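주방 시뮬레이션 조작 스택을 통째로 갈아엎는 중인데 너무 재밌어서 타래로 풀어봅니다. 주로 플래너랑 인식 쪽 소프트웨어 얘기예요. 길어요!

## 1

먼저 배경. 저희 팀 작업 환경은 Utthorpe라는 사내 주방 씬 세트예요. 싱크대, 상판, 수납장이 있고 물체는 에피소드마다 자리가 바뀝니다. 그 위에 경로 계획기 Allov를 붙여서 집기, 옮기기, 놓기를 돌려요. 작년까지는 이 셋이 스크립트 하나에 다 엉켜 있었습니다. 놓기 쪽 파라미터를 고치면 집기가 깨지던 시절...

## 2

이번에 제일 먼저 한 일은 '잡기 자세 후보 뽑기'를 플래너 밖으로 빼낸 거예요. 물체 하나당 후보 24개를 미리 뽑고, 역기구학이 안 풀리는 건 바로 버리고, 남은 것만 Allov에 넘깁니다. 플래너가 할 일이 확 줄어서 로그 읽기가 정말 편해졌어요. 실패하면 후보가 없어서인지, 길이 없어서인지가 한 줄로 나오거든요(이 한 줄을 얼마나 원했는지 모릅니다).

## 3

키 큰 물체는 위에서 접근하는 후보가 점수를 잘 받습니다. 블렌더 용기처럼 길쭉한 건 옆에서 들어가면 팔꿈치나 손목이 주변 물건이랑 먼저 부딪히는 경우가 많아서요. 대신 위를 잡으면 무게중심이 손가락에서 멀어지니까 옮길 때 가속도 제한을 따로 걸어줘야 해요. 이 제한값을 물체 메타데이터로 옮겼더니 코드에서 if문이 우수수 사라졌습니다 🎉
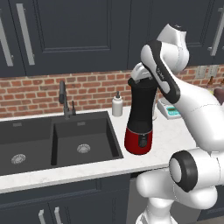
## 4. 충돌 모델 얘기

여기서 며칠 날렸어요. 싱크대를 볼록 껍질 하나로 근사해 놨더니 플래너 입장에서는 싱크볼이 꽉 찬 상자였던 거죠. 안으로 손을 넣는 경로가 하나도 안 나옵니다. 렌더링은 멀쩡하니까 화면만 봐서는 절대 모르고, 충돌 메시를 겹쳐 그려보고 나서야 소리 질렀어요.

지금은 볼록 분해로 잘게 나눈 메시를 씁니다. 수전처럼 휘어진 건 캡슐 여러 개로 이어 붙였고요. 계산은 조금 무거워졌는데 체감은 거의 없어요.

## 5

충돌 여유 거리도 물체마다 다르게 줍니다. 집으려는 대상은 접근 마지막 구간에서만 손가락과의 접촉을 허용하고, 나머지 물체는 끝까지 여유를 유지해요. 예전엔 접촉 허용을 전역으로 켰다가 끄는 걸 깜빡해서, 컵을 밀고 지나가는 경로가 '성공'으로 찍혔습니다. 그때 성공률 그래프 보고 좋아했던 거 생각하면 지금도 민망...

## 6

인식 쪽으로 넘어갈게요. 전체를 보는 시점으로 물체의 대략적인 위치를 잡고, 가까이 가면 손목 시점으로 자세를 보정하는 구조예요. 문제는 손목 시점에 그리퍼 몸체가 크게 들어온다는 것! 자기 몸을 마스킹하지 않으면 분할 모델이 하우징 테두리를 물체 윤곽으로 착각해요. 둥글고 까맣고 경계가 또렷하니 모델 입장에선 냄비 뚜껑 같은 거죠, 뭐.

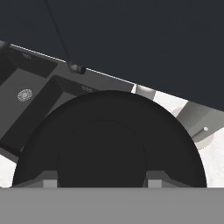 *손목 쪽 시점. 왼쪽에 싱크대, 오른쪽에 상판, 가운데는 그리퍼 하우징이 크게 차지함.*

## 7

마스크는 학습시키지 않고 로봇 모델에서 바로 렌더링합니다. 관절값이랑 카메라 외부 파라미터만 있으면 픽셀 단위로 나와요. 손가락 벌림 폭이 바뀌면 마스크도 같이 바뀌어야 하는데, 처음엔 타임스탬프가 2프레임 어긋나서 손가락이 유령처럼 남았어요. 관절 상태를 이미지 시각에 맞춰 보간하니까 싹 해결!

이 보간 코드는 Pierina Bassi가 짜줬는데 테스트가 정말 촘촘해요. 버퍼가 비었을 때, 시각이 거꾸로 갈 때, 같은 시각이 두 번 들어올 때까지 다 있습니다. 리뷰하면서 제가 더 배웠어요.

## 8

도구 얘기도 조금. 에피소드 재생기 이름은 Lindholm입니다. 시간축을 끌면 시점별 화면, 관절값, 플래너 상태, 접촉 이벤트가 같이 움직여요. 제일 좋아하는 기능은 실패 원인별 필터. '접촉 예외'만 골라서 쭉 넘겨보면 비슷한 실패끼리 모여 있는 게 바로 보입니다.

지난 4월 배치는 에피소드가 1,303개였는데, 필터를 걸고 나니 손으로 봐야 할 건 300개 정도로 줄었어요. 커피 두 잔이면 갑니다(큰 잔으로요).

## 9

납작한 물체는 아직 숙제예요. 상판에 가까이 내려갈수록 손가락 끝과 상판 사이 여유가 거의 없어서, 자세 추정이 살짝만 틀려도 플래너가 충돌이라며 거부합니다. 지금 해보는 방법은 마지막 하강 구간만 플래너에서 떼어내 임피던스 제어로 넘기는 거예요. 위치를 고집하지 않고 힘 한계를 두고 내려가다가 접촉이 잡히면 손가락을 닫는 식.

전환 순간에 목표값이 튀지 않게 하는 게 은근 까다로워요. 직전 명령 자세를 그대로 초기 목표로 물려주는 버전이 지금까지 제일 얌전합니다.

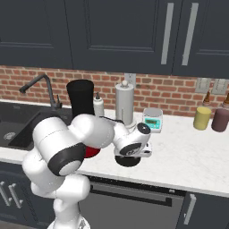 플래너랑 제어기는 같은 프로세스에서 도나요?

따로 돕니다. 제어 루프는 주기가 일정해야 해서 독립 프로세스로 두고, 플래너는 궤적을 통째로 보내요. 새 궤적이 늦으면 제어기가 직전 궤적 끝에서 부드럽게 멈춥니다.

## 10

다음은 Privberg 브랜치예요. 작업 순서를 행동 트리로 바꾸고, 잡기에 실패하면 다음 후보로 넘어가는 복구 노드를 넣고 있어요. 지금은 실패하면 에피소드를 처음부터 다시 시작하거든요. 후보 목록이 이미 정렬돼서 나오니까 붙이기는 쉬운데, 물체가 밀려난 뒤에 후보를 다시 뽑아야 하는지 판단하는 기준이 고민입니다.

이동량 임계값으로 할지, 자세 추정 신뢰도로 할지 둘 다 구현해 놓고 비교 중이에요. 비슷한 거 해보신 분 계시면 어떤 신호를 쓰셨는지 댓글로 알려주세요! 비교 결과 나오면 이 타래에 이어서 올릴게요.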